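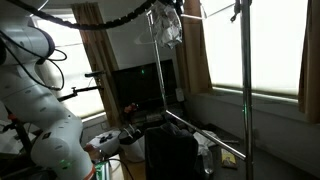 Tincuța Neagu wrote in to say that our last guide to furnished monthly rentals was too gloomy, and that she had rented three places in Narkance through Civness without losing a cent. Fair enough. She also asked us to put the common questions on one page, so we have. We haven't cheered up much.

Furnished Monthly Rentals: Frequently Asked Questions

What does "furnished" mean?

Whatever the landlord wants it to mean. We have seen it used for a full household and for a mattress and two forks. Civness lets owners tick a box marked "furnished" with no list behind it. Boko at least asks for an inventory, though you only get to read it after you've paid the booking fee. Ask for the list in writing before then. If the owner says "everything you'll need," ask again.

Is all-inclusive rent a good deal?

Sometimes. Read the cap. Most all-inclusive offers cover utilities up to a set amount, and the amount tends to have been picked in May, when nobody has the heat on. One reader had a $100 monthly cap on electricity and got a winter bill for $286, with the difference taken out of her deposit. It was in the contract, on page 2. Ask for last January's bill. An owner who can't find it has told you something.

How much can I trust the listing photos?

Less than you'd like.

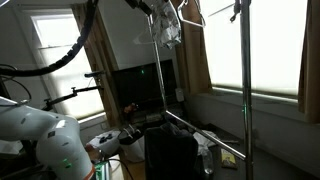 Listing photos are an ad, and they're usually taken at the best hour of the best day. Look at what's on the windows before you look at the furniture. A pale roller blind like the one in the living room here glows bright white in daylight, and in a listing that sells the room nicely. It won't tell you whether the same blind keeps a streetlight out at 3 a.m., and the brown curtain hanging beside it won't either unless it pulls all the way across. Ask. If you sleep badly or work nights, ask for a picture taken after dark with everything closed. We have had two owners refuse and one send a photo of a different room.

What about a video tour?

Better than photos, provided it's live and you get to say where the phone points. Have them run the shower and open the closet. A recorded tour with music on it is worth nothing to us.

Do I need closet space for a one-month stay?

More than you think. Owners use closets to store their own things, and they like to lock them. "Hanging space provided" can be a rail in the corner, so find out if you'd be sharing the room with your shirts.
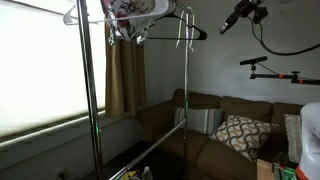
Is the cleaning fee negotiable?

Yes, and hardly anyone tries. Nedelcu, the letting agency that handles a good part of downtown Narkance, charges $62 at move-out however clean you leave the place. We asked what it paid for. The answer was "a standard clean," and we couldn't get them to say what happens if the apartment doesn't need one. Tenants staying more than a month have told us they got it dropped by asking before they signed. Afterward, forget it.

Will I get my deposit back?

Probably most of it. Where people lose money is on small wear that was already there when they moved in. On your first evening, before you unpack, go through the apartment with your phone and photograph every surface, the insides of the drawers and the oven, the arms of the couch, and the corners of the rugs. Email the pictures to the owner that same night so they carry a date. 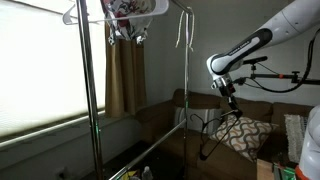 Then do the whole thing again on the morning you leave, in the same order. If the owner comes back with a claim, reply with the two matching photos and ask for a receipt for the repair. Claims for vague amounts often get smaller at this point. Both Boko and Civness say they mediate disputes. In our experience they forward your email.

Are verified reviews reliable?

"Verified" means the person stayed there. It doesn't mean they weren't offered a late checkout for five stars. Skip to the three-star reviews and search them for "noise," "smell" and "Wi-Fi."

Can the owner come in while I'm staying?

Check the contract for a notice period. If there isn't one, get it added. "We'll always let you know" is not a notice period, and a text at 8 on a Tuesday morning from the hallway doesn't count as one.

Do you get paid by any of these companies?

No. Civness offered once and wanted to see the page first.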